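About Us

Hi, I'm Shobha Kurian, and I run the practice side of Wevoreo. We're a small outfit that writes handling rules for people who work with grippers and robot arms, and then (this is the fun part) we try every rule on our own bench before it goes out the door.

I started this with Jagadeesh Hegde after we'd both spent years at Stondholm reading safety binders that never left the shelf. Ours is 20 pages. You can read it over lunch, and plenty of our customers do!

The rule I get asked for most is the opening check. Before any session with a hand-held gripper, you open the fingers all the way with nothing between them, look over both inner faces, and look at the screw holes along the top edges. Dust on a face gets wiped off. A loose screw means the tool goes back in its case and you write it up, even if you're in a hurry. I do mine facing a plain pale surface so the dark fingers are easy to see.

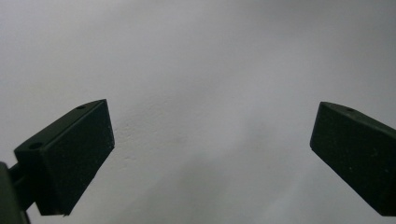 How we write a rule

Somebody sends in a problem, Iñaki Rivas drafts a fix in two sentences or less, and the rest of us argue about it. If it needs a third sentence we usually split it. Rule 322 went through that in June and came back as 2 separate rules, and I still like the old one better.

Who we work with

Mostly training shops and small labs, plus the folks at Juhl, who use our checklists for new hires. Got a rule that bugs you? Write to me and I'll bring it to the next review.

Page updated 08/11/2025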